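Lonstead Pale Blue Backing Board, large sheet

Sold by the sheet or in packs of 20
Item 775
Listed in: Paper & Board / Backdrops / Tabletop

Hi, Aarti here! I run the paper and board side of the shop, and I write these pages myself, so if something below doesn't make sense, blame me and drop me a line.

This is the board I reach for more than anything else we carry. It's a very pale blue with a little mint in it, and I use it behind small things on a table: painted blocks, toys, soap, cups, the odd pair of baby shoes. I had a white one for years and got so tired of it. White goes gray the minute a cloud comes over, and then everything you put in front of it looks like it's been sitting in a garage. The pale blue stays friendly. Yellow especially looks great against it (I have a weakness for yellow, you'll see it all over my pages), and dark brown does well too.

What you get

One large sheet, the same color on both sides, shipped flat between two pieces of cardboard. The pack of 20 comes in one big box and it's heavier than you'd think, so have somebody around to help you get it through the door. No stands or clips in the box. We sell the Ketel clips separately and they fit fine, but so do the clothespins you already own.

How I set mine up

I stand it up and fold it into a shallow corner, so there's one panel facing me and one turned away. It'll hold itself up like that if you're gentle with it, and then you can push your pieces right up to it. I score the fold on the back with a butter knife first. You can skip that, Jaime never bothers, but his folds wander and mine mostly don't! Soft folds are what I like anyway. A sharp one gives you a hard line down the middle of everything.

You'll notice the two panels don't read as quite the same blue once they're up. Whichever bit catches the light goes nearly white and the rest drops a shade toward gray. I love that, it gives a plain setup some depth for free. If you want it perfectly even, get a second lamp on the dark side, or stand the sheet flat against a wall with no fold at all. 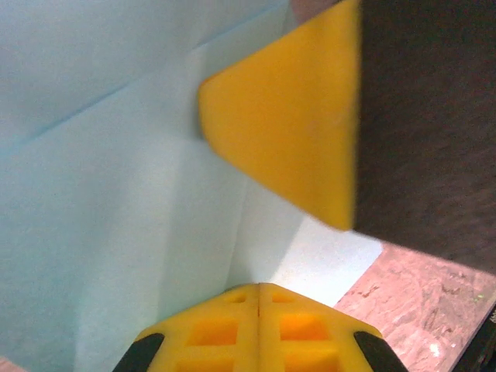 Creases, and what to do with them

Okay, so, creases. It will pick some up. A light diagonal one usually comes from picking the sheet up by one corner, which I still do when I'm in a hurry. Lay it face down on something clean, put a stack of heavy books on top and leave it overnight. That takes care of most of them. Don't iron it. Pramila ironed one in May and we had a shiny patch the shape of an iron, which is now the sheet we use for cutting practice.

Faint ones I just leave alone. Put a chunky piece in front, turn your lamp a bit, and you'll stop noticing.

Cutting and cleaning

A fresh craft knife and a metal ruler, a few light passes, done. Scissors work for small pieces but they do chew the edge a little. For smudges I use a white eraser, the soft kind. A dry cloth is fine for dust. Please keep water away from it, it'll ripple and it won't come back.

Storing it

Flat under a bed is best. Behind a door is okay if it stands straight up and doesn't lean. If you've already folded it into a corner, close it up along the same fold and slide it in somewhere narrow. I keep mine beside the filing cabinet.

A few things people have written in about

Vandana Lodhi wanted to know if it works for school displays. Yes, and staples go in nicely, but pull them straight out or you'll tear the face.

Hường Hồ bought a pack for her craft market table and wrote that two sheets from different boxes didn't match. She was right, the blue does shift a touch between batches. If you need them all the same, order them together and put a note on the order, and I'll pull them from one box.

Somebody also asked about the Clakeck board in the same color. It's stiffer and it stands up better in a draft, but it doesn't like being folded, so I'd get that one only if you want a plain flat wall.

Ordering

Single sheets ship with anything else in your basket. For orders over 100 sheets, please email before you check out so I can make sure we have them on the shelf.

Page updated 3/8/19

See also: Ketel clips, Clakeck stiff board, Grīnberga cutting mat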